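Coltden Technical College
Computer Systems Maintenance, Year 2 Project Report
Dismantling a Desktop Computer for Reuse of Parts: Work on Unit 3224
Submitted 17 January 2024

1. Purpose

The project set out to write and test a dismantling procedure for an older desktop computer, so that the processor, memory and power supply could be taken out in working order and passed on for reuse. The college keeps a store of withdrawn desktops. Until now these have been stripped without a fixed order of work, and parts have been stored without a record of which machine they came from.

The report covers one machine, store number 3224. It deals with the order of removal, the handling of the processor, the labelling and packing of the parts, and the faults found in the first version of the procedure. It does not cover data wiping, which was finished before the machine reached the workshop, or the resale value of the parts.

2. Condition on arrival

The unit came from the Purodance building, where it had been used at a reception desk. It was complete apart from the side panel screws. The store sheet listed it as working, and this was checked by starting it once with a monitor and keyboard attached. It reached the setup screen. The processor model, memory size and fan speed were copied from the setup screen to the record sheet before any part was removed. The fan ran at 3000 rpm with the side panel off.

There was a layer of dust on the fan blades and on the floor of the case. Dust was removed with a soft brush before the first cable was unplugged. In the first version of the procedure cleaning came last, which was found to be a mistake: dust falls into open sockets as soon as parts are lifted out.

3. Work area and tools

The tools used were a cross-head screwdriver with a long shaft, a plastic lever for connectors, side cutters for cable ties, a soft brush, lint-free wipes and isopropyl alcohol. Antistatic bags and self-adhesive labels were supplied by Rautiainen. The case was laid on its side so that the motherboard faced upwards. The power lead was removed and the power button held down before work began.

A tray with a lid was used for screws. Screws from the drive cage have a finer thread than those from the case and were kept apart from them. Mixing the two was noted as a common cause of stripped holes in the store's earlier machines.

4. Procedure

4.1 Cables

Cables were dealt with first because they limit access to everything else in the case. Each connector was labelled before it was pulled. The label gave the store number and a letter, and the same letter was written on a sketch of the board. Connectors with a latch were released with the plastic lever and pulled by the body. None was pulled by the wires.

Cable ties were cut only where the bundle could not be moved aside. A tie that holds a bundle in a useful position is better left until the power supply comes out, as loose wires tend to drop back over the board and catch on raised parts.
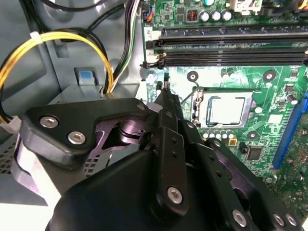
The front panel wires took longer than expected. Their connectors are small and sit close together, and the markings printed on the board are hard to read once the case is on its side. The sketch was corrected at this point. It had been drawn with the case upright, and two of the letters had been placed on the wrong side of the board.

Drives were released from the cage by pressing the plastic latch and sliding the drive out towards the open side. No tool was needed. The drive cage itself stayed in the case, because removing it gives no further access to the processor.

4.2 Cooler

The cooler was held by screws passing into round mounts on the board. These were loosened a little at a time, working across the diagonal, so that the load on the processor came off evenly. Once free, the cooler was turned slightly in each direction to break the bond of the old thermal paste, and then lifted straight up. Lifting without turning can bring the processor out with the cooler, and this has happened with other machines in the store.

The cooler and fan together had a mass of 294 g. This was recorded because the packing method in section 6 depends on it.

Old paste was wiped from the base of the cooler and from the top of the processor while the processor was still in its socket. The wipe was moved from the edge towards the middle to keep paste away from the socket. Alcohol was put on the wipe and never directly on the board.

4.3 Inspection before removal of the processor

With the cooler off, the area around the socket was inspected under a lamp. The points checked were the edge of the socket, the nearby capacitors, the memory slots and the expansion slot. Capacitors were checked for raised tops and for leaked material at the base. None of the capacitors was rejected. A small amount of dust remained along the memory slots and was brushed out.
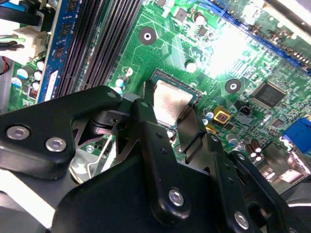 Figure 1. Processor in its socket, with the black memory slots and blue memory module to the left and the blue expansion slot at upper right.

The inspection step was not in the first version of the procedure. It was added for two reasons. A damaged board may explain a processor that later fails its test, and any mark on the socket needs to be recorded before the processor is moved, as it cannot afterwards be said when the mark was made.

4.4 Memory

Memory was removed by opening the catches at the ends of the slot and lifting the module by its short edges. The contacts were not touched. The module was placed in an antistatic bag straight away and labelled with the store number and the slot it had come from. The record of the slot matters when the board is reused, as some boards will not start with a single module in the wrong slot.

4.5 Processor

The retention lever was pressed down, moved outwards and raised fully. The processor was then lifted vertically by its edges. It was kept level until it was clear of the socket, and was tilted only after that. A processor tilted too early can drag across the socket, and damage of this sort is slow to find and seldom worth repairing.

The grip should be on opposite edges of the substrate. Pressure on the heat spreader alone is not reliable, as traces of paste leave the metal slippery. The contact side should face away from anything it might brush against, including the case wall and any other board lying in the work area.
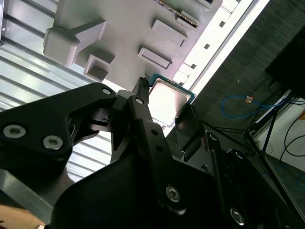 Figure 2. Processor gripped at its edges and tilted, below the grey board.

After removal, the model marking on the heat spreader was compared with the model copied from the setup screen. The two agreed. The contact side was examined with a hand lens and passed.

4.6 Board and power supply

The power supply was unscrewed from the rear of the case and lifted out with its cables gathered in one hand. The motherboard was taken out last. Its screws were placed in the tray in the same pattern as their holes. The metal plate around the rear ports was kept with the board, as replacement plates are rarely available for older machines.

5. Time taken

The full procedure, from the first cable to the last label, was planned for one session. It ran over by 30 minutes. Most of the extra time went on the front panel wires and on redrawing the sketch. Removal of the processor was short. Cleaning off the old paste took longer than removing the part itself, and the plan should allow for this.

6. Packing and labelling

Each part was put in its own antistatic bag. The processor was first set in a clear plastic tray of the type sold with new processors, which keeps pressure off the contacts. The cooler was packed in a separate box. In earlier work coolers and memory had been packed together, and a cooler of this mass is heavy enough to crack a module if the box is dropped.

Labels carried the store number, the name of the part, the result of the visual check and a space for the result of the later test. The same details were entered in Tandum, the stock program used by the workshop. The program has no field for the slot a memory module came from, so this was typed into the notes field.

7. Faults in the first version of the procedure

Cleaning was placed at the end. It has been moved to the start, with a second light brushing after the cooler is removed.

The sketch was to be drawn with the case upright. It is now drawn with the case on its side, as it will be during the work.

No check was made of the area around the socket. Section 4.3 has been added.

The instruction for the processor read "lift out carefully". It has been replaced by separate instructions for raising the lever, gripping the edges and lifting level.

8. Remaining work

The processor and memory have passed a visual check only. Both are to be tested in a known good board before they are offered for reuse. The power supply needs a load test, for which the workshop does not at present have the equipment.

The procedure has been tried on one machine and may need changes for cases in which the drive cage overlaps the board. A second unit of a different make has been set aside in the store for this. The revised instruction sheet and the corrected sketch are attached as Appendix A and Appendix B.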